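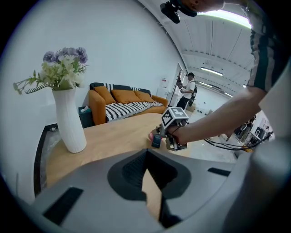

Valau hand-held gripper kit: one term with a school robotics club
Reviewed by Tegan Tapsell
August 28, 2026

Our club has used the Valau kit since March, mostly for one project: the Year 10 and 11 students are recording household jobs by hand so they can train a small arm to copy them. We paid for the kit ourselves out of the club budget and I have no connection with the company.

What you get
Each set has a pair of grippers, the marker cubes that go on top, a head-mounted camera rig, a backpack for the recorder and battery, and a bag of cables. Spare pads cost extra. The software is a free download, and the licence allows classroom use without a yearly fee. A set was 3000 dollars before freight, so it is a big purchase for a school.

Setting up
The first set took us 95 minutes from opening the carton to saving a recording. Most of that went on calibration. The manual explains the cube well but skips over the head rig, and two of the diagrams show an older strap. Anahera Halliday, who runs the club with me, rewrote the setup as a single page and students now manage it in 19 minutes.

Do the calibration in the room you plan to work in. We did ours in the lab the first time, moved, and had to throw out a whole afternoon's files.

In use
The trigger is light and the fingers close evenly. Soft things like cushions and cloths are easy. Artificial flowers are harder, as the stems roll between the pads and the leaves catch. A tall vase is fine if you come at it slowly, and the students learned to steady it low down. Cups with handles were the worst of the lot and we dropped them from the task list after a fortnight.

Comfort is fair. Smaller students found the grip too wide and their wrists got tired, so we swap people every 9 minutes. The head rig slides forward when you look down at a table for long. A bit of foam under the front band fixed it for most of us.

The cables are my main complaint. They are too long for table work and too short if the recorder is left on a bench. We ended up tying the slack with hook-and-loop straps. Cathal Fahy in our senior group printed some clips that do a better job - he has put the file on the club page for anyone who wants it.

Software
Plain but it works. Recordings save without fuss and the preview is quick. Naming files is clumsy, and there is no way to mark a bad take while you are still wearing the gear. You have to remember it and delete it later. We keep a paper log.

Compared with the Nadora
We borrowed a Nadora set for a fortnight last year. It is lighter and the grip suits small hands better, but its pads wore through quickly and the tracking dropped out whenever someone turned side-on to the window. I would still pick the Valau for a club that meets every week.

Support
I wrote to them twice. The pad question was answered the next day. The one about the strap diagrams took much longer and the manual on their site still has the old drawings.

Verdict
Good gear for patient students in the senior years. I would not buy it for a junior group. Budget for spare pads and shorter cables.

Four out of five.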